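# Progress report: Leltby hall refurbishment, stage two

Hi all — the quarterly update on the Leltby job, a bit longer than usual as there's a fair bit to get through before you release the next payment.
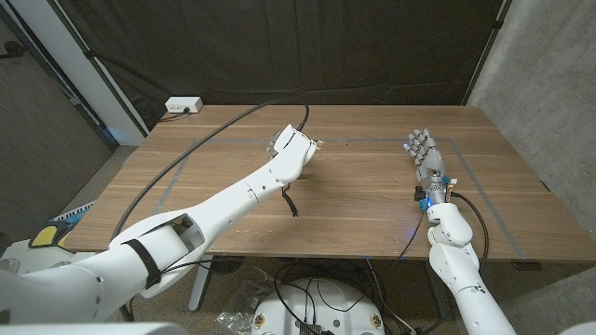

The main thing first. We're 16 days behind the program I gave you in January, and I'd expected to be behind by more. Most of that went on the roof. Once the old sheeting came off the northern side we found the battens had been replaced at some point with whatever was lying around, in three different sizes, and a couple of the rafters underneath were soft enough to push a screwdriver into. The engineer came out the next morning, which was a relief, and we had a marked-up drawing by the end of the week. Sistering the rafters was the cheaper of her two options and I took it. It's all in variation four, and it came out of contingency, so no change to the grant figure.

The roof itself is now on and the flashings are done except around the old chimney. I've asked Stelen to come back and redo the apron there. They don't love it, but the first go had a gap you could slide a pencil along and I'm not signing that off. They've agreed to wear the cost.

## Inside the main hall

Plastering is finished in the hall, the foyer and the two rooms off the side passage. The kitchen has been set but not sanded. I'd been dreading the cornice, I'll admit. We had 247 metres of it to run or repair, and the profile in the foyer doesn't match the profile in the hall (I must have walked past it a hundred times before I noticed). Veloso made up moulds for both, and the joins between old and new are very good. Go and stand in the foyer in the late afternoon when the light comes across sideways. You'd struggle to pick it.

The floor is the part I'm happiest with so far. We'd allowed for replacing a third of the boards and ended up keeping nearly all of them, with the patches made from boards lifted out of the old storeroom, so the colour is right and the wear is right. Sanding is booked but I want the painters out of the building first. I've been caught by that one before!

Doors are a mixed story. The double doors to the street have been stripped, eased and rehung and they close with one hand now. The internal ones are still stacked at the joiner's and I've had two different delivery times from him in a fortnight. I'll keep ringing.

## Services

The new switchboard is in and energised. Rough-in is complete everywhere except the stage, where we're waiting on a decision from you (see the list further down). The electrician found some live cloth-covered cable running behind the old honour boards, which gave us all a bit of a turn, and that's been pulled out and made safe.

Plumbing is where I'd have liked to be further along. The accessible toilet needed its drain dropped a touch lower than the drawings had it — the existing sewer connection is deeper and further over than the council plan shows — and that meant another metre of trench through the courtyard. It's backfilled now, and the slab is poured. Tiling can start once the waterproofing certificate is in my hand.

Heating is ordered through Trorkus. Their lead time has blown out a little but the units aren't needed until after the ceiling is painted, so I'm not losing sleep over it.

## Money

You've got the full cost report attached separately, so I'll only mention the bits I think you'd ask me about.

- Contingency is a bit over half spent, nearly all of it on the roof and the drain.
- We saved on flooring, and I'd like your okay to move that saving across to the courtyard paving.
- The scaffold stayed up longer than planned at $300 a week. It's down now.
- There's a $1000 credit coming from the demolition contractor for the salvaged iron, and I've shown it in the report as pending.

I've also held back part of Stelen's last claim until the chimney is fixed. They know about it and there's been no argument.

## Neighbours and the public

One noise complaint, on the first morning of the concrete cutting, and fair enough too. We've moved the loud work to after 8.30 am and dropped a note in letterboxes along both sides of the street. People keep wandering up to the fence to tell us about dances and weddings they went to in the hall, and one lady brought over an envelope of old photos that show the original foyer lights. I've had copies made. If there's any appetite for matching those lights, I'd need to know soon, as the ceiling roses are going up next.

## What I need from you

1. A decision on the stage lighting: the basic bar, or the full rig with the extra circuits. The price for both is on page two of the cost report.
2. An okay, or a no, on shifting the flooring saving to the paving.
3. Paint colours for the foyer. The heritage adviser is fine with either of the two greens. My own pick would be the darker one, but I don't have to look at it every week.
4. Someone to meet me on site for the pre-sanding walk-through — half an hour would do it.

Next on the program is the chimney, then kitchen sanding, undercoat right through, and tiling. I'll send the usual short email at the end of the month, and ring before then if the joiner lets me down again.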